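Letter from the repair evening: the bolt that nobody sells

Many members have asked me how the shared workshop in Clisolham is doing since we moved to the new room, so I take some space in this newsletter to answer. The short answer is that it does well. The longer answer is mostly a story of screws, bolts and old sewing machines, and I hope you will forgive me for it.

In the first winter we repaired lamps and toasters. Then a neighbour brought a Nenia sewing machine which had belonged to her aunt. The foot pedal was fine and the motor was fine, but the machine would not stay fixed to its table, and when she sewed fast it walked slowly towards the wall. The thread in the base was not metric. We tried every bolt in our drawers, and we have many drawers. One went in for two turns and then stopped, and I am glad that I did not force it.
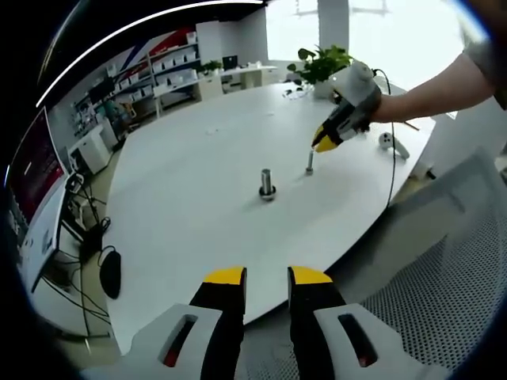
A bolt standing on its head on the white table.

I learned from this that old threads must be measured before anything else. A thread gauge costs less than a lunch, and ours is now tied with a string to the tool board, so it cannot leave. First you measure the outside of the bolt, then you find the blade of the gauge that sits in the thread with no light showing between. If you have only the hole, it is more difficult. In this case I press a little soft wood into it, turn it carefully, and read the marks on the wood. It is an old method and not very exact, but it has saved me several evenings.

The Nenia needed a size that the shops stopped keeping long ago. We wrote to Soylu, a small supplier who still has boxes of such things, and they answered the same evening. The smallest order was 100 pieces. We took them. The neighbour needed two, so if you have an old machine that walks, please come and ask. I would be very happy to see this box become lighter.

After the sewing machine came other people with the same kind of trouble: a bread slicer, a piano stool, a bicycle from before the war. I started to write each job in a notebook, and last week I reached number 181. Most of them were small. A missing washer, a nut put on crooked, a spring that was put back the wrong way by someone in a hurry (sometimes this someone was me).

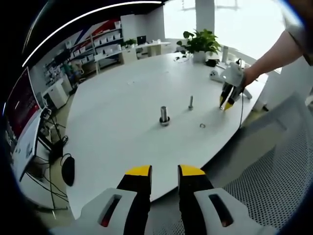
CLISOLHAM, November

The winter programme begins this month. We will keep the same hours as before, from six in the evening, and the door on the yard side will be open. Please use this door, as the street door sticks when it rains.

There will be three new things. The first is a shelf for parts you do not need any more. Please put a paper with them and write what they came from, even if you are not sure. A spring with a name is useful — a spring without a name stays on the shelf until spring cleaning.

The second is a beginners' evening about fits, when a pin must slide in a hole and when it must hold. I will show it with door hinges and with the handle of my own coffee grinder, a Tornitz, which has been loose for too long. We can take 10 people.

The third is a small fund for tools. We have 300 in it now, and I would like to buy a better set of taps and a vice that closes straight. If you have an opinion about vices, tell me before I spend the money, not after.

The sewing machine, by the way, is back with the neighbour and has already made two pairs of curtains.

Hiyori Hattori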